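Gistus motion planner, two-arm edition: review after 30 days
Posted 11/11/2020

I put off moving to Gistus for most of the year because I had a pile of scripts that worked well enough, and I'm fond of my own scripts. Then in October I had to get two arms working over the same small patch of table, and my scripts started planning one arm straight through the other. So I took the trial, and thirty days later I'm still grinning at it!

Setup first. Gistus reads your robot model, asks where each base sits, and builds the collision shapes for you. Mine came up with 109 pairs of links to check, and it let me switch off the ones that can never touch (neighboring joints mostly). My old planner made me list those by hand in a text file, and I got it wrong every single time. The only thing I had to add myself was a pair of fat capsules for the cables, which no planner I've used knows about on its own. Model your cables, people.

My test job is folding. It's a nasty one for planning, with both wrists working low and close together and very little room to back out.

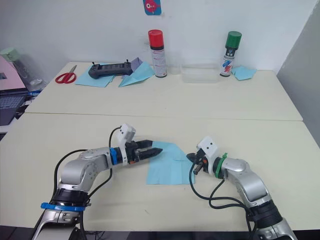

Both grippers at the near table, with the light blue square between them.

What I love most is the paired timeline. You get one track per arm, and you can drag a waypoint on one and watch the other arm's track stretch or wait to match. If you want the two grippers to close together, you tie the two points with a link and that's it. In my old setup this was a mess of sleep calls, and every change in speed broke it. With Gistus I ran the same plan at 30 percent and at 60 percent speed and never touched the timing.

The replanner is quick, too. It runs at 21 times a second on my desktop (nothing fancy, no graphics card in use), and when it can't find a way through it tells you which two links are in conflict and lights them up in the viewer. Such a small thing, and it has saved me hours. I also tried Grundesero, which makes prettier curves and handles one arm very nicely, but with two arms it treats the second as a moving obstacle, so you never get real cooperation between them.
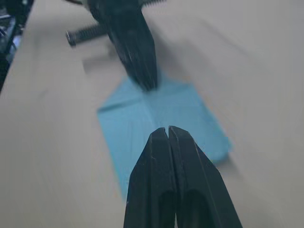 Can Gistus keep one gripper still while the other one moves?
Set a hold on that arm's track, and the planner keeps its tip in place while it works out a path for the other arm.

Now the grumbles. Perception is thin. You can feed in a corner position from your own detector, and I use the Dimitriou plugin for that, but Gistus has no idea that soft material bends. It plans as if the thing were a stiff tile, so any fold has to be written as a path you worked out yourself. The undo button also forgets everything when you switch robots, and I've lost a good afternoon to that.

The docs are decent, although the page on gripper offsets still shows the old menu. Look under Tools, then Frames. And save your project before you update – mine opened fine after the last one, but the cable capsules went back to their default size and I had to type them in again.

If you run a single arm, stay with what you have, or try Drernent, which is free and simple. For two arms sharing a table I'd pick Gistus again tomorrow. My next job is tying the hold feature to a force limit, and I'll add my settings to this page when they're fit to share.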